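Spannbettlaken Dasholm von Stundik

Jersey aus Baumwolle mit Elasthan, Rundumgummi, für Matratzen bis 21 cm Höhe
Artikelnummer 3652
Lieferbar, Versand aus unserem Lager

Wer schon einmal um zwei Uhr nachts aufgewacht ist, weil sich die Ecke am Fußende wieder gelöst hat und das Laken als Wurst unter dem Rücken liegt, der weiß, warum wir so lange nach einem ordentlichen Spannbettlaken gesucht haben. Das Dasholm ist seit einigen Jahren bei uns im Sortiment, und wir schlafen hier im Laden inzwischen fast alle darauf (der Chef hat es sogar im Wohnwagen). Der Jersey ist dicht gestrickt und trotzdem weich, und er fühlt sich schon nach der ersten Wäsche so an, als hätte man ihn lange im Schrank gehabt – im besten Sinne!

Der Gummizug läuft einmal ganz herum und sitzt nicht nur an den Ecken. Beim Beziehen braucht man deshalb anfangs ein bisschen Kraft, gerade an der letzten Ecke. Unser Tipp: erst zwei Ecken über Kreuz aufziehen, dann die beiden anderen, und die Matratze dabei ruhig ein wenig anheben. Mit etwas Übung geht das auch allein ganz flott.

Bettwäsche und Kissenbezüge aus unserer Serie Cui lassen sich mit allen Lakenfarben kombinieren. Besonders gern verkaufen wir Salbeigrün zusammen mit einem ruhigen Blau. 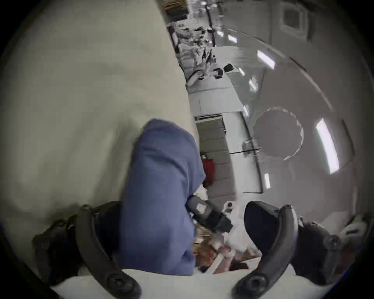
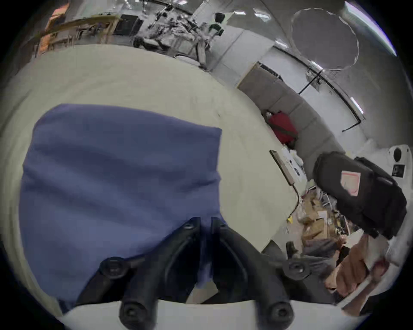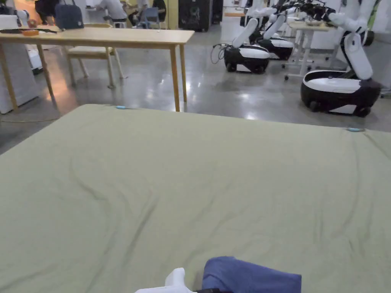
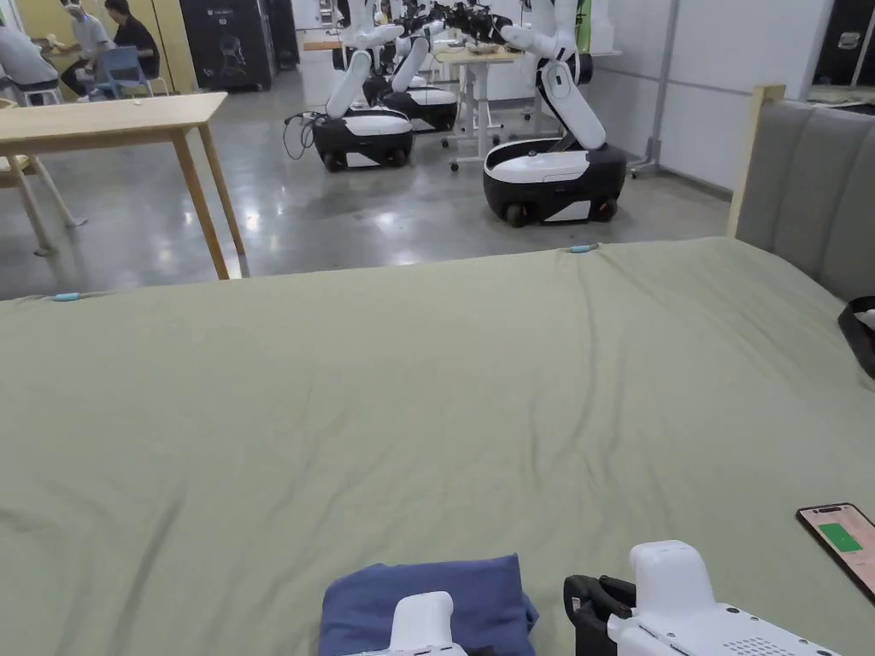

Zu den Größen werden wir am häufigsten gefragt, deshalb ein paar Worte mehr. Bitte messen Sie Ihre Matratze einmal nach, bevor Sie bestellen, und zwar auch die Höhe. Viele Matratzen sind über die Jahre dicker geworden, und mit einem Topper obendrauf ist man schnell über dem, was ein normales Laken schafft. Für alles über 21 cm nehmen Sie bitte die Ausführung »Dasholm Hoch«, die hat einen tieferen Steg und sonst genau denselben Stoff. Wer zwei schmale Matratzen nebeneinander liegen hat, kann ein breites Laken darüberziehen oder zwei einzelne nehmen. Wir raten meist zu zwei einzelnen, dann rutscht in der Mitte weniger.

Falls es bei Ihnen trotzdem wandert, zum Beispiel auf einem sehr glatten Matratzenbezug, gibt es die kleinen Lakenspanner von Clikavell. Sie kosten nicht viel und lassen sich ohne Werkzeug anbringen. Vor dem Waschen bitte abnehmen!

Unser Einkäufer Rodrigo Soler hat das Laken zu Hause über einen ganzen Winter im Wechsel mit zwei anderen benutzt und brachte es im Februar wieder mit in den Laden, damit wir alle einmal anfassen konnten. Am Gummi war nichts ausgeleiert, und die Farbe hatte sich gut gehalten. Seitdem liegt sein altes Exemplar bei uns an der Theke, und Sie dürfen es gern in die Hand nehmen.

Pflege
Vor dem ersten Gebrauch waschen. Maschinenwäsche bei 60 Grad, dunkle Farben lieber bei 40 Grad und mit ähnlichen Tönen. Trockner auf niedriger Stufe ist erlaubt. Bitte keinen Weichspüler, der tut dem Elasthan auf Dauer nicht gut. Bügeln können Sie sich sparen – wir tun es auch nicht.

Lieferumfang
1 Spannbettlaken in der gewählten Größe und Farbe. Matratze, Bettwäsche und Lakenspanner sind nicht enthalten.

Fragen zu Größe oder Farbe beantworten wir gern am Telefon oder im Laden. Stoffproben schicken wir Ihnen kostenlos zu, höchstens 2 Farben je Anfrage.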